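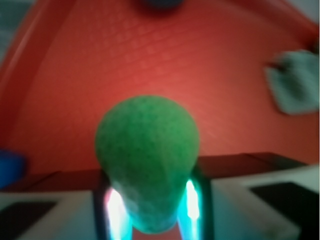
Page 11 of 12

**Re: Skeltwood slow ride to the council offices – route and meeting point**

**imani_mwakyusa**

Right, the route is agreed! We gather on the grass by the Goltora Street bandstand from 10am and roll off at 11. Down Goltora Street, left at the chemist, over the old bridge, along Workneh Road and into the square in front of the council offices. The police liaison officer was lovely about it and is happy with us taking the full lane as far as the bridge. After that we keep to the left and let the buses by.

Kids very welcome, trailers very welcome, bells extremely welcome. We hand in the petition at the steps (4000 signatures, I still can't believe it) and then there's tea.

---

**gudrun_s**

Brilliant work Imani. Can I be a pain though and ask about the bridge? It narrows to nothing on the far side and the surface is all patched. My two wobble on a good day. Would it be so bad to use the underpass and come up by the swimming pool?

---

**PUrio**

> Would it be so bad to use the underpass

Yes, sorry! The whole ride is about the bridge. If we go under the road where no driver can see us we may as well post the petition and stay at home. I commute over it every morning and I want the councillors to see what a queue of bikes looks like trying to get across with lorries coming the other way.

Peninah

---

**lucyna.zak**

I'm with Gudrun on this one. Last November we had the lights ride and it was a squash on that bridge, and that was mostly adults on decent bikes. A family ride is another thing. You could split it – confident riders over the top, little ones through the underpass with a marshal at each end, everybody meets at the pool.

---

**PUrio**

Splitting means twice the marshals and we haven't got twice the marshals. Also it takes 12 minutes to get through the underpass with trailers if the barriers are shut, I've timed it. The front half would be standing about in the square getting cold.

---

**imani_mwakyusa**

Both fair. I've rung the liaison officer again and they'll hold the oncoming traffic at the bridge until our last rider is across, so there'd be no lorries coming at anyone. Gudrun, does that help? I'd love your two to be up near the front with the banner!

---

**gudrun_s**

It helps a lot. I'd still get off and walk them over the patched bit but yes, count us in. They've already decorated their helmets.

---

**lucyna.zak**

Happy with that if it's in writing. I'll still be using the underpass with my mum's tricycle, and anybody who fancies a quieter way is welcome to come with me. I'll leave from the bandstand at 10.45 so we don't hold you up. 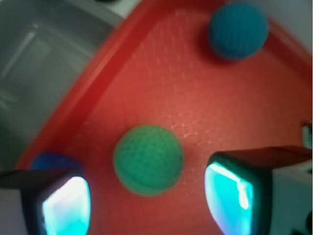 *Green ball, red tray.*

---

**chantal_leclerc**

Just catching up on all of this and I'm so excited! A few bits from me:

- I can bring the big flasks and 25 mugs. Please bring your own if you can.
- Parking for people driving in with bikes on the roof is behind Nokov Cycles. They've said yes to the back yard, but leave the gate clear.
- The square has steps on the north side. Trailers and trikes should go round by the post office, where there's a ramp.
- Is there music? There was talk of music.

---

**PUrio**

There is music. I have a speaker that straps on the rack and a playlist that's far too long. Requests here please, nothing slow, we'll be going slowly enough.

---

**gudrun_s**

ABBA.

---

**lucyna.zak**

Seconded. First thing Peninah and I have agreed on since page 9.

---

**PUrio**

Ha! Fine, ABBA over the bridge. I still think you should come over it with us, Lucyna – your mum's trike is exactly the sort of thing they need to see up there.

---

**lucyna.zak**

I'll ask her. She'll probably say yes, she's braver than me.

---

**imani_mwakyusa**

Oh I hope she does!! Route map is pinned at the top of page 1 now, with the ramp marked. Still short of a marshal for the Workneh Road junction. You'd get a tabard and first go at the flapjacks. Message me if you can do it.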